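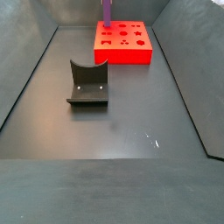

Vol. 48, No. 3

Toys on Loan

The toy library in Otstead opens at ten, and by a quarter past the puzzle shelf usually has gaps in it. Families take home up to three items at a time and keep them for a month. Membership costs less than one new board game, and those who can't pay it don't.

Marisol Tapia started the library in the back half of a closed shoe store on Ralberg Street. She had two boys, a small apartment and a closet she could no longer shut. "They played with a thing for two weeks and then it was in my way for two years," she said. She asked other parents at the school gate if they would pool what they had. Most said yes the same day.

The catalog now lists 2681 items. Some are large, such as play kitchens and balance beams, but the ones that go out most are plain: blocks, train track, stacking cups, sorters, wooden puzzles with knobs. Battery toys come in by the boxful and are borrowed less. Tapia keeps them on a low shelf by the door and lets members take them for good if they want.
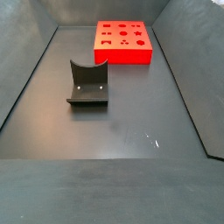
Lost pieces are the main worry of new members, and the library has settled on a relaxed policy. Every item has a card with a piece count. If one is missing at return, the family has until the next loan to look under the couch. After that the toy goes on the repair table, where Fredy Sotelo cuts replacements out of scrap maple. He made 257 parts last year, most of them puzzle pieces and train couplings. He doesn't try to match the paint.

Cleaning takes longer than anyone expected. Hard toys are washed in a sink with dish soap and dried on racks overnight. Cloth toys go home with whoever has the closing shift — they come back in a pillowcase, still warm from the dryer on cold days.

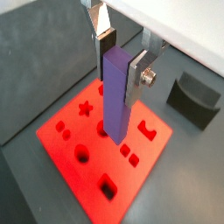

The lease is the larger problem. De Haan, the firm that owns the building, has let the library stay at a low rent while it looked for a store to take the whole space. It has told Tapia that the arrangement runs through September. She has looked at a room above the old Istex office, but it is up a flight of stairs, and half her members arrive with strollers.

Borrowing has also changed what people buy. Several parents said they now wait to see what their children ask to renew before they spend anything.
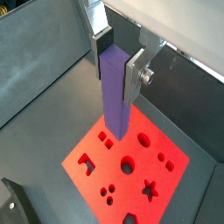 Yareli Maldonado said her daughter renewed the same marble run four times, and that she finally bought one for her birthday. "Everything else we've taken back," she said. "She cried over the dollhouse for maybe ten minutes. Then she picked out the farm."

Tapia hopes to have an answer on the space before summer. In the meantime she is still taking donations, with one request: please count the pieces first and write the number on the box.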